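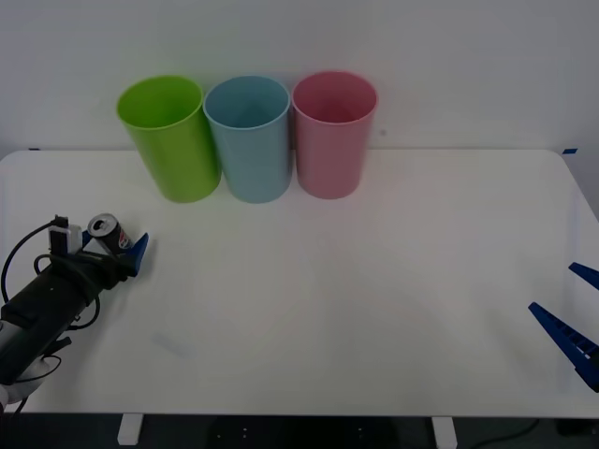 Vallex Manipulation Group, Department of Mechanical Engineering

2 Aug 2021. We are so pleased to share Galton, our new way of teaching a two-armed robot to handle everyday things like soda cans and plastic cups (and yes, it has been a long road since June!). Galton learned from 291 short demonstrations and finished 99 of its test runs without any help.
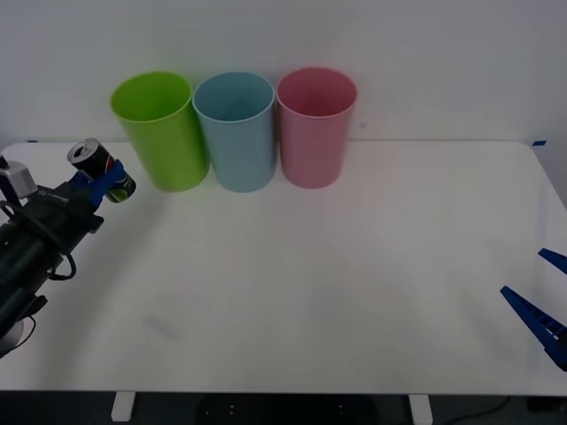
Annunziata Lombardi told us the part she likes best is how little practice a new object takes, with 14 demonstrations often enough to get going.

The full paper and all our training data will be free to download. 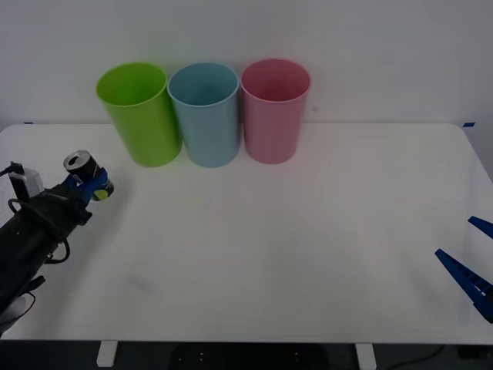 A can held in the left gripper, with the three cups behind.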